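Bullfinches, Batteries and a Bag of Chips
An explainer for younger readers from the Skisska Learning Centre

This page has been written for readers aged seven to eleven. It may be read alone, with a grown-up, or aloud to a class. Words in **bold** are explained in the word list at the end.

## What is sorting?

Sorting means putting things into groups. You sort when you put your socks in one drawer and your jumpers in another. A library sorts its books so that readers can find them. A post office sorts letters by the place they are going to.

Before you can sort, you need a rule. A rule tells you what the things in one group have in common. Here are some rules that people often use:

- what a thing is made of
- what it is used for
- how big it is
- where it is kept
- whether it can be used again

The same object may belong to one group under the first rule and to a different group under the second. A plastic spoon and a metal spoon are used for the same job, but they are made of different **materials**. Neither answer is wrong. You must simply decide which rule you are using before you begin, and keep to it until you have finished.

## Small things on a table

Small things are often the hardest to sort. Everybody knows where a coat goes. It is much less clear where to put a battery, a little plastic box or the cap from a pen, and so these things tend to gather on tables and at the bottom of drawers.

The table below is white, and a few small objects are lying close together on it. One is a battery with a copper-coloured end. Another is a small, square container made of clear plastic. There is also a flat piece of clear plastic, shaped rather like a phone case, and a little orange and black object that is standing upright. Behind them, a red bag of cassava chips is waiting in a black basket, and the walls are covered with bullfinches and pine cones.

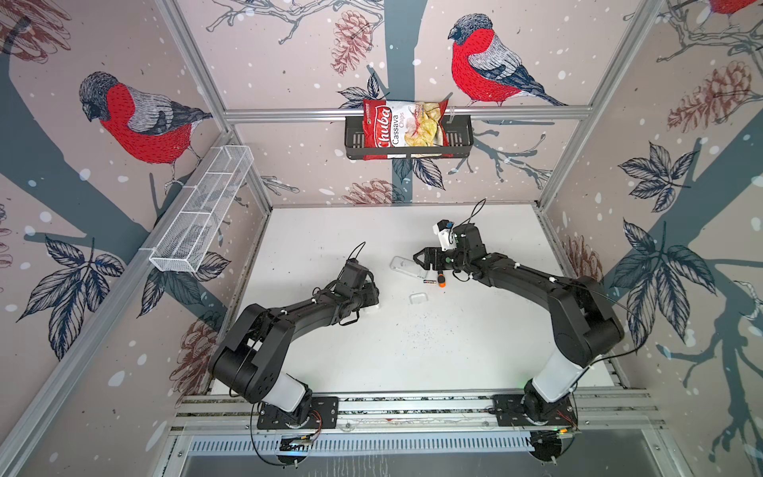 ## Sorting by material

Let us begin with the first rule. Two of the objects on the table are clear plastic, so they make a group straight away. Clear plastic is useful because it lets you see what is inside a container without opening it.

A battery is different. It has a case on the outside and **chemicals** on the inside, and these work together to make electricity. Because it is made of several materials, it needs a group of its own.

Batteries must never be put in the kitchen bin, and children should not try to open them. If you find a battery, give it to an adult. Many shops and schools have a collecting box for old ones. At the Skisska Learning Centre, the box stands beside the front desk, and 957 batteries were handed in last year.

## Sorting by where things are kept

Baskets are very good for sorting. A basket with gaps in its sides lets air through and shows you what it holds. Some are made of wire mesh and divided into **compartments**, as the white one on the left-hand wall is. A basket fixed to a wall also leaves the table free for other work.

The bag of chips has a basket to itself. Food should be kept apart from batteries and tools, even when the food is in a sealed bag.

## What is cassava?

Cassava is a plant with thick roots that can be eaten once they have been properly prepared and cooked. It grows in warm countries. Raw cassava is not safe to eat. To make chips, the root is peeled, cut into thin slices and cooked until crisp. The bag in the picture has a clear window, and the chips inside are pale yellow.

## Who are the birds on the wall?

The birds on the wallpaper are bullfinches. They have grey heads and red breasts. In real life it is the male that has the bright red breast – the female's is a softer, brownish colour. Bullfinches eat seeds, berries and the buds of trees. You may be able to see one in a garden or hedge in November, when there are fewer leaves to hide it.

## An activity to try

1. Ask an adult for a tray of small, safe objects. Do not include batteries.
2. Choose one rule and write it at the top of a sheet of paper.
3. Sort the objects and draw each group.
4. Mix everything up again, choose a new rule and sort a second time.
5. Look at both drawings. Which objects changed groups?

Drawings may be handed to Renata Barrientos at the front desk on any Thursday.

## Word list

**Chemicals** – the substances that things are made from. Some are harmless and some are dangerous.

**Compartments** – separate spaces inside a box, bag or basket.

**Materials** – what objects are made of, such as wood, glass, metal or plastic.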